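Folding heavy cable knits for drawer storage - sleeve order and stack height
Posted by Wendy Oakley, Jul 20, 2023

woakley wrote:
I am rewriting the folding sheet we use for off-season knitwear and want opinions on one step. The garments are crew-neck pullovers in heavy cable, mostly wool or wool blends. Target weight is 600 g and up. Light-gauge sweaters are covered on a separate sheet and are not the problem.

Current method:
1. Lay the sweater front side up on a flat surface.
2. Smooth from the collar down to the hem.
3. Fold one sleeve straight across the body.
4. Fold the second sleeve across, on top of the first.
5. Fold both sides in to the width of the collar.
6. Fold the hem up to the collar, once or twice depending on drawer depth.

The trouble is step 4. With cable knit you get two layers of sleeve over two layers of body, then step 5 puts more body on top. The center of the package ends up far thicker than the edges and the stack leans. In a 40 cm drawer I get four sweaters before the top one catches on the rail.

ribandpurl wrote:
Fold it front side down. Sleeves go across the back, and the cables on the front never get pressed against each other. You also get a clean front when you turn the package over. I don't know why anyone teaches it face up.

woakley wrote:
Face up lets me see whether the cable columns are straight before I fold. If the columns run crooked, the side folds run crooked too. On a plain back panel there is nothing to line up with.

cstaniforth wrote:
Both directions work and the difference in thickness is zero, same number of layers either way. The question is where the sleeves land. If you bring them straight across they overlap. If you fold each sleeve at the shoulder and then turn it down so it runs parallel to the side seam, they sit side by side and don't overlap at all. You lose the big lump in the middle.

I went through the same thing at Sadeck, where I handled returns for the knit line. The standard carton there was packed with straight-across sleeves and we changed it to the turned-down sleeve in June of my second year. I logged 2,946 garments that season. Cartons closed flat afterward and we stopped taping the lids twice.

ribandpurl wrote:
Turned-down sleeves put a diagonal crease at the shoulder. On a heavy knit that crease stays for days.

cstaniforth wrote:
It stays if the package is compressed. In a drawer with nothing on top of it, I have never seen one last past the first wearing. In a vacuum bag, yes, it will stay. Don't put cable knit in a vacuum bag.

dowel_and_peg wrote:
Is hanging off the table for you? I drape mine over a padded bar, folded in half lengthwise, sleeves over the front. No stack, no lean.

woakley wrote:
Off the table. Over 600 g the shoulders or the fold line will stretch. I had an Oltura pullover gain a visible amount of length in one winter on a bar. The ribbing at the hem never came back.

dowel_and_peg wrote:
Fair. Mine are lighter than that.

tall_dresser wrote:
Question about surface. I don't have a table wide enough for a spread-out sweater with both sleeves open. Bed or floor?

cstaniforth wrote:
Table first, then a firm bed. A soft bed lets the body sink while you are smoothing and the side folds come out uneven. If the bed is what you have, pull the cover tight before you lay the sweater down.

woakley wrote:
I use the bed for most of them, on top of the bedspread. Two notes from doing it that way. First, a textured cover grips the underside of the knit, so the back panel stays put while the front shifts. Lift the whole sweater and set it down again after smoothing. Second, the side you have not folded yet tends to ride up where it meets the bedding. Press it flat with the palm before the second sleeve, or the fold will trap that extra fabric inside.

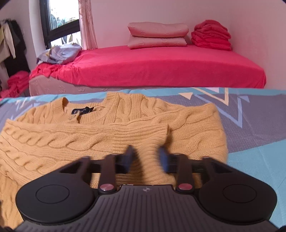
On sleeve order, I tested left first and right first and got the same package both ways. What matters is that the first cuff stops short of the opposite side seam. If the cuff reaches the seam, it gets caught in the side fold and makes a ridge. With long sleeves I turn the cuff back on itself once before going on.

ribandpurl wrote:
Turning the cuff back doubles the ribbing. Ribbing is the part that holds a crease worst. I would sooner angle the sleeve.

cstaniforth wrote:
Which is the turned-down sleeve, so we agree.

ribandpurl wrote:
We agree on the sleeve. I still say face down.

tall_dresser wrote:
Tried both on a Jindard crew neck this evening. Straight across, the package measured 14 cm at the center. Turned down, 11 cm. One sweater, one ruler, so take it for what it is.

woakley wrote:
That is enough of a difference for me. I am changing steps 3 and 4 to the turned-down sleeve and leaving the sheet face up. I will add a line about alternating the direction of the collars in the stack, collar left, collar right, since the collar end is always the thicker one.

cstaniforth wrote:
Good. Add one about clean and fully dry before storage too. People skip it.
Carol Staniforth

Reader comments (3)

mothline: Do you put cedar between the layers or at the sides? I was told direct contact with raw cedar can mark pale wool. I keep mine in a cotton pouch at the back of the drawer.

p_hollis: Alternating collars worked in my drawer. Went from four to five with the same sweaters.

tatli_fan: The Tatlı knits have a narrow body and very long sleeves. Turned-down sleeve comes out past the hem on those, so it has to be folded back up at the elbow. Otherwise the method is fine.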